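The Weavers' Steps in Larkummont: How a Town Remembers Its Working Women
Project report, Local History and Public Memory
Hui-mei Chien and Kai-wen Wei

1. Introduction

Our project is about a memorial which many people in Larkummont pass every day without stopping. The Weavers' Steps are 13 stone steps between the old Catorari mill and the market street. On the front of each step there is a line of text, cut into the stone, from the letters of women who worked in the mill. We wanted to know who chose these lines, and what people in the town think of them today.

2. Background

The Catorari mill employed 900 people in its best years, and most of them were women. They were paid less than the men for the same looms. In June of the year before the mill was sold, the women in the spinning room stopped work and walked together down the hill to the market. The strike lasted 25 days. The owners agreed to a small rise in pay, but they did not agree to equal pay, and several of the women who had spoken in public were not taken back.

For a long time the strike was not mentioned in the town museum. The older guidebook from Stistarham, the next town, gives it one sentence and calls it "a disturbance".

3. Method

We read the letters in the town archive and the minutes of the meetings where the memorial was planned. We also spoke with people on the steps on two market days. We asked everybody the same three questions, and we wrote the answers by hand. The interviews were short -- most people were carrying shopping -- and we did not record them.

The letters are kept in four boxes. Some are difficult to read and a few have lost their last page. We copied the parts about wages, housing and the strike, and compared them with the lines on the steps.

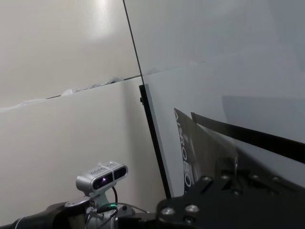
White panels with a dark joint between them.

4. Results

The lines on the steps are nearly all about daily life: the noise, the cold walk in the morning, the price of bread. Only two of them speak about the strike. In the minutes we found that a longer list was suggested at first, and that the stronger sentences were removed after a discussion which took three meetings. One of the removed sentences was "We asked for what the men have, and nothing more." We think this is the clearest sentence in all the letters, and it is a pity that it is not on the steps.

Most of the people we interviewed knew that the mill had been important. Fewer knew about the strike. Older people often spoke of a grandmother or an aunt who had worked there. Younger people had usually learned about it at school, or had read the steps while waiting for the bus.

5. Discussion

The steps give the women a place in the town, and they use the women's own words. On the other side, the selection makes the story softer than it was. A visitor can read from the bottom to the top and understand that the work was hard, but not easily that the women did something against it.

Our study has some weak points. We met only people who use the steps, so we missed those who cannot climb them. We would also have liked to read the papers of the mill owners, but they are held privately and our request was not answered before the report was due.

Submitted on Tuesday, February 10, 2026.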